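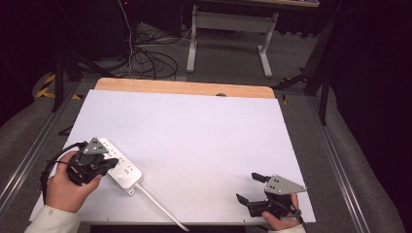 I got to the Hesby auction at ten past six in the morning, and the coffee was already gone. Lalit Jaiswal had warned me. He was sitting in his van with two cups on the dashboard, one of them for me, and he had been up since four going through the run list with a yellow highlighter.

I'd been wanting to write about the wholesale side of the used car business for years. Most of us only meet a used car when it's shiny and parked at an angle with a price in the window. But before that it has usually been traded in, sniffed at, rejected by the dealer who took it, sold to another dealer, moved on a truck at night and vacuumed by a teenager. Somebody has to decide what it's worth at each of those stops, and for a fair number of cars in our corner of the state that somebody is Lalit.

He buys for Bhatia Motors, a family lot out on the Wollia road that keeps 130 cars in stock when things are going well. They weren't quite there the week I tagged along. A good August had cleaned out the small SUVs and left a lot of big sedans sitting with their tires going flat on one side (you'd be surprised how fast that happens). His instructions from the Bhatia brothers were to bring home eight cars, nothing over a certain price he wouldn't tell me, and please, no more sedans.

"They say that every time," he told me. "Then I bring a sedan and they sell it in four days."

There were 235 cars on the list that morning. Lalit had marked 44 of them, and between half past six and nine we walked to every single one. I had the wrong shoes.

I had pictured something technical, and some of it is. He carries a paint gauge and a little code reader that plugs in under the dash, and he uses both. But what he mostly does is crouch. He crouches at each corner of the car and looks along the side of it toward the light, and he'll see a ripple in a door that I couldn't find with his finger resting on it. He smells the carpet. He pulls the seat belt all the way out and looks at the part that never sees daylight, and he checks whether the wear on the brake pedal goes with the number on the odometer. He opens the trunk, lifts the floor and sticks his hand into the spare tire well, and on one very pretty blue hatchback his hand came out with rust on it up to the wrist. That was the end of the blue hatchback.

"Somebody will buy it," he said, wiping his fingers on his jeans. Somebody did! I watched it go for more than he'd have paid for it dry.

The condition reports are a whole subject of their own. Every car at Hesby comes with one, a single page with a grade at the top, and the online buyers have to live by it. Lalit reads them the way I read restaurant reviews, looking for what's been left out. If the report mentions a scratched bumper and a worn key fob and says nothing at all about the windshield, he goes and looks at the windshield. He isn't accusing anyone. The inspectors get a few minutes per car and it's often dark.

The bidding starts at nine sharp and it's loud. I knew it would be loud, I'd seen videos, but standing between two lanes with engines running and both auctioneers going at once is like trying to do your taxes inside a drum. Each car gets less than a minute. It rolls in, a light goes green or yellow or red depending on how much the seller is promising, the numbers go up, the car rolls out. I missed Lalit's first two purchases completely. He bids by raising his chin. He swears the auctioneers can tell his chin from the chin of the man beside him, and I suppose they can, as we didn't end up owning anything by accident.

What I hadn't understood until I saw it is how much of the room isn't in the room. There are screens over each lane, and a good half of the cars that morning went to people sitting in offices in other states. Lalit started in this business when you could look around and see exactly who you were bidding against. You knew that the guy in the green jacket had a truck lot and would quit on anything without four-wheel drive. Now it's a little flashing box. He doesn't complain about it much, but he did say he bids worse against a box. He finds it harder to stop.

Then there are the fees, and here I have to talk about the silver wagon.

The silver wagon was number six of the eight, a one-owner car with a stack of service receipts in the glove box as thick as a sandwich. Lalit loved it. He got it at what seemed to me a wonderful price, and I said so, and he laughed and took out a pen. Buyer's fee. Transport to Wollia. Two tires. A windshield (he'd gone and looked). An inspection, a detail, and a new battery, as the old one had been jumped twice that morning. By the time the wagon could be put on the front line at Bhatia it would have cost them $1,744 on top of the hammer price, and it hadn't yet been advertised or test driven or haggled over by a single human being.

I've bought five used cars in my life and on every one of them I was certain the dealer was making a killing. I'm less certain now. I still think I overpaid for the last one.

The other thing that keeps the Bhatia brothers awake is time. A car that sits costs money every day, partly in interest and partly because its price is sliding the whole while. For the last year or so they've used a pricing service called Hetent, which watches local listings and tells them every morning what each of their cars ought to be marked at. The younger brother swears by it. The older one calls it "the weather" and checks it with roughly that amount of faith. Lalit uses it on his phone in the lanes, but he showed me how it had valued two identical pickups exactly alike when one of them had clearly been used to haul something with hooves. The software had never smelled it.

We were done by a quarter to one. He'd bought his eight. Five small SUVs, the silver wagon, a plain white pickup with no hooves in its past, and a sedan.

"Don't look at me like that," he said.

I went out to Wollia the following week to see how they'd come up. The lot is nicer than it looks from the road, with a row of old maples along the back that everyone there curses in the fall because of what they do to clean hoods. The pickup was gone already. Two of the SUVs were still waiting on parts, and one had turned out to need a wheel bearing, which Lalit had missed and was very annoyed about. He made me listen to it. We drove up and down the frontage road with the windows open, and there it was, a low sort of hum that came in at forty and went away if you leaned the car to the left. You can't hear that in an auction lane, he said, and then he said it again to the older brother when we got back, a bit louder.

The wagon was parked at the end of the front row, washed, with its receipts in a clear plastic folder on the passenger seat. A couple were walking around it while I stood there. The man kicked a tire. The woman opened the back door, pulled the seat belt out as far as it would go, and had a good long look at the end of it.

I glanced over at Lalit. He had put down his sandwich and was watching her through the office window, and he told the younger brother to go out and offer her a job.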